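Voltley Hand-Held Gripper Kit: Your Questions Answered

Last updated 2026-05-04

Thanks for stopping by! We get a lot of lovely emails about the Voltley kit, and the same handful of questions keep coming up, so Weronika and I have tried to put the answers in one spot. If yours isn't covered, write to us anyway (we do read everything, even if it takes a day or two).

What do I get when I hire the kit?
One hand-held gripper with its charger, a spare set of finger pads, a padded case and a printed quick-start card. You also get a login for the Flidus upload page, where your recordings go at the end of each session.

Do I need a robot of my own?
No, and plenty of our customers don't have one yet. You do the task yourself with the gripper in your hand, and the recordings can be used to train an arm later on. If you've already got an arm, tell us which model when you book and we'll let you know whether our finger pads will fit it.

How much does it cost?
Hire is $200 a week, plus a refundable deposit of $200. Freight is included both ways within Australia, except to a few remote postcodes, and we'll ring you first if yours is one of them.

How long does the battery last?
We tell people to plan on 30 minutes of recording and then a top-up. It's a good moment for a cuppa too, as your forearm will be ready for a rest by then!

Can I use it in a real room, or does it have to be a tidy lab?
Please do use it in a real room! Ordinary furniture, bags, boxes and whatever else you live with all make for more useful recordings. Yesenia Arango ran the trial at our Idahosa workshop with everything left in its usual place, and her set of 3,064 recordings is still the one we send people as a sample. 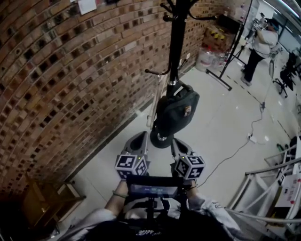 Lining up the gripper with the coat rack, green bag still on its hook.

What are the patterned cubes for?
The black-and-white markers help the software work out where the gripper is and which way it's facing. Try to keep your sleeves and fingers off them, and wipe them with a dry cloth only.

Can I lend it to a mate at another site?
Yes, as long as you email us the new address beforehand so the insurance follows it.

Something's broken. Am I in trouble?
Not at all. Send a photo to Lukian Maksymiv on the repairs desk and he'll usually post a part the same afternoon. Worn pads are free, while cracked screens come out of the deposit.

When can I book?
We're taking bookings through to the end of November.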